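Want to help write the house rules for hand-held gripper work?

Posted 9/13/19

We're looking for people to join a small group at Girell that is drafting a good-practice guide for recording hand tasks with grippers – folding, sorting, picking up, putting down. Robots learn from those recordings, so how we make them matters a lot, and we'd love some fresh eyes on it!

You don't need a robotics background. If you've worked in a kitchen, a sewing room, a warehouse or a lab, you already know plenty about doing the same job safely and the same way twice. The group meets for 90 minutes at a time, and there are 10 places.
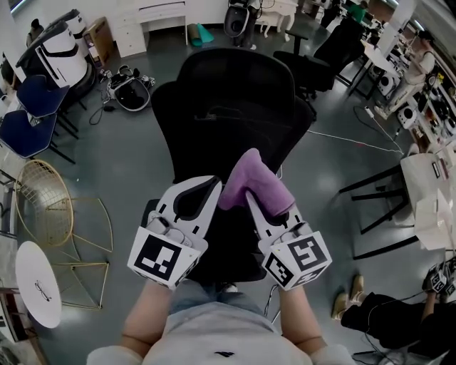
The draft guide has 3 parts: handling, floor and cables, and marker care. Arif Cassim wrote the first version in August and it badly needs testing by people who didn't write it. Handling covers things like how to hold soft goods, say a fuzzy lavender towel pinched between two grippers, and when to stop and start over. Marker care is shorter: keep the black-and-white squares on the cubes clean, and don't let sleeves or cloth cover them. The cable section is the one we argue about most – bring opinions.

You'll try the tasks yourself, mark up the draft and talk it through with Shona Waaka and Adjoa Nutsugah. Everyone who finishes gets a thank-you payment and their name in the guide, if they want it there.

To sign up, write a few lines to Sumaiya Rathnayake at the Girell front desk. Tell us what kind of work you do with your hands and which part of the guide you'd most like to pull apart.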